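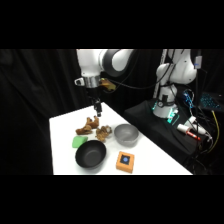
ABOUT US / TEACHING BY DEMONSTRATION

The Naidoo Laboratory is the robotics teaching unit of Mestcombe Technical College. It offers instruction in showing a robot a task, either by guiding the arm by hand or by operating it remotely from a second station.

Tabletop work forms the core of the first-year course. Students practice with ordinary items, among them bowls, a sponge and soft or irregular shapes that are difficult to grip, and work with a narrow gripper with slim fingers. Each student completes 50 supervised demonstrations before moving on to independent recording.

The laboratory holds 3,668 demonstrations in its teaching archive, of which 965 were made by hand guiding. The remainder were made by remote control. Recordings are reviewed by staff and are open to enrolled students of the College and to partner schools in Bromside.

Nighat Virk is Head of Laboratory. Applications for the coming year close in July. Inquiries about visits and school partnerships should be addressed to the Laboratory Office, Zotham Building, Mestcombe.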